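Ticket : traces et décollement du ruban bleu sur plateau gris-brun
Produit : plateau de table Grurnedel, finition mate
Catégorie : surfaces et entretien
Ouvert le 29/09/2019
Statut : résolu, sous surveillance

Problème signalé

Le quadrillage posé au ruban bleu sur le plateau Grurnedel ne tient pas bien. Les bandes se soulèvent aux croisements et, quand on en retire une pour la refaire, il reste un film collant sur la finition mate. Le client demande s'il peut nettoyer sans faire briller la surface, et s'il faut tout reprendre ou seulement les bandes abîmées.

Le quadrillage sert à répartir des pièces à trier. Il n'a pas besoin d'être régulier, mais chaque case doit rester lisible et les bords ne doivent pas accrocher ce qu'on fait glisser dessus.

Informations demandées au client

Type de ruban : ruban de masquage bleu Costigan, largeur standard, rouleau entamé en avril.
Produit d'entretien habituel : nettoyant Morlow, pulvérisé directement sur le plateau puis essuyé au chiffon.
Délai entre le nettoyage et la pose : aucun, le ruban a été posé tout de suite après l'essuyage.
Méthode de coupe : à la main, sans lame, par crainte de rayer.

Premier examen

Le délai nul après nettoyage suffit à expliquer une mauvaise adhérence. Le Morlow laisse un voile gras s'il n'est pas rincé, et la colle prend sur ce voile au lieu de prendre sur le plateau. Pour la coupe, le ruban déchiré à la main donne des bords irréguliers qui se relèvent plus facilement au frottement. 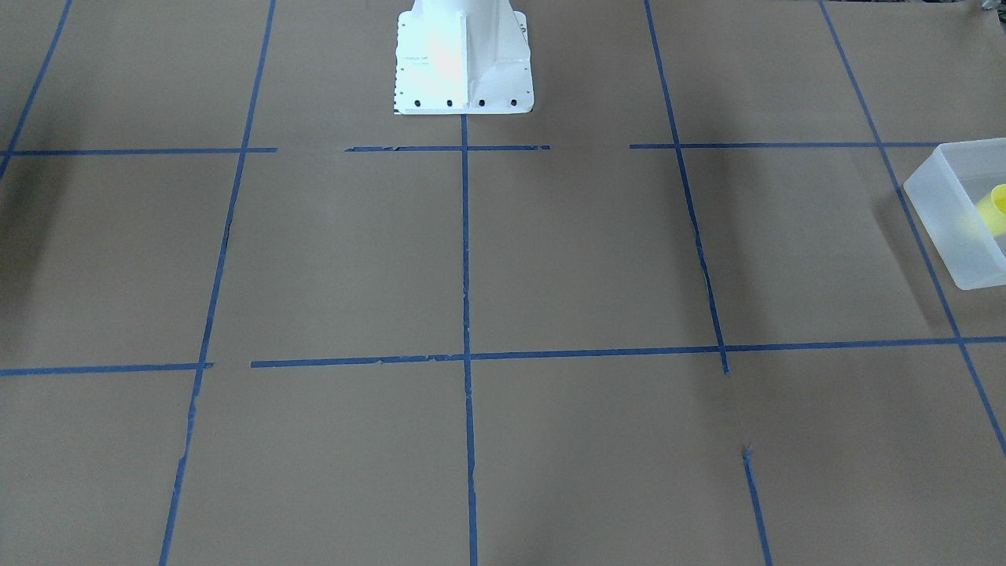 Vue du plateau. Les bords de la bande centrale sont irréguliers au milieu et en bas.

La longue bande oblique à gauche de la bande centrale présente aussi des décrochements, surtout sous la ligne horizontale du bas, là où des morceaux se chevauchent. À droite, l'extrémité d'une autre bande est un peu effilochée. Il n'est pas possible de juger du film de colle sur la photo, nous nous en tenons à la description du client.

Étape 1 : essai de nettoyage

Demandé au client de retirer un bout de ruban dans un coin peu utilisé, en tirant lentement et presque à plat. Ensuite, eau tiède et savon neutre, chiffon microfibre, laisser agir quelques minutes, essuyer. Pas de grattoir, pas d'éponge abrasive, pas d'acétone.

Retour du client : le film part en partie. Il reste une trace collante sur toute la longueur de la bande retirée.

Étape 2 : alcool ménager

Alcool ménager sur le chiffon, jamais directement sur le plateau. Passer dans le sens de la bande, 2 passages, puis rincer à l'eau claire. Tester d'abord sur une zone large comme la main et regarder en lumière rasante après séchage.

Retour du client : plus de trace au toucher. Pas de zone brillante, pas de changement de teinte.

Étape 3 : reprise des bandes

Ne pas tout refaire. Les bandes qui tiennent restent en place. Pour les autres :
- dégraisser à l'alcool, laisser sécher 60 minutes ;
- couper le ruban aux ciseaux avant la pose, jamais sur le plateau ;
- poser d'un seul morceau quand la longueur le permet, sinon chevaucher de 3 cm ;
- appuyer au chiffon sec du centre vers les bouts ;
- attendre presque 4 heures avant de faire glisser quoi que ce soit dessus.

Le client demande s'il peut coller une seconde couche sur les chevauchements existants. Réponse : non, l'épaisseur augmente et le bord accroche davantage. Retirer le morceau du dessus et le remplacer.

Suite

Le client a repris la bande centrale et la partie basse de la bande oblique. Rien ne se soulève pour le moment. Il a gardé l'extrémité effilochée de droite, qui ne le gêne pas.

Consigne d'entretien transmise : ne plus pulvériser de Morlow sur le plateau tant que le ruban est en place. Chiffon à peine humide entre les bandes.

Note interne : la fiche Fleltudwood sur les finitions mates ne dit rien des rubans adhésifs. Demande d'ajout envoyée au service documentation. Ticket à rouvrir si le film collant revient sur les bandes neuves.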